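Sobre nós

Será que uma máquina já consegue arrumar a cozinha, dobrar uma toalha, limpar um quadro? Na Filliveck passamos os dias à volta desta pergunta, e adoramos fazê-lo!

Somos uma equipa de 12 pessoas, fundada por Shanthi Siriwardena e Ludger Wegener. Ensinamos braços robóticos a fazer tarefas de casa e de oficina, uma de cada vez, com muita repetição. A nossa lista tem hoje 61 tarefas. Em 10 delas já confiamos - as outras ainda nos dão água pela barba.

O quadro branco é uma das preferidas cá de casa. Escrever e apagar parece simples, mas é preciso acertar na pressão, e o brilho da superfície complica a vida às câmaras.
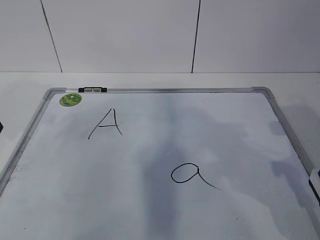 Um «A» maiúsculo e um «a» minúsculo a marcador preto, no quadro branco.

Em outubro chegámos às 900 tentativas registadas só nesta tarefa, e o Pranab Jayasinghe continua a rever as falhas com o mesmo entusiasmo do primeiro dia.

Publicamos também o que corre mal. Copos de pé alto, por exemplo: ainda não. Se tem uma oficina, uma lavandaria ou simplesmente uma tarefa que gostava de nos ver experimentar, escreva à Shahnaz Samarakoon - ela responde a todas as mensagens.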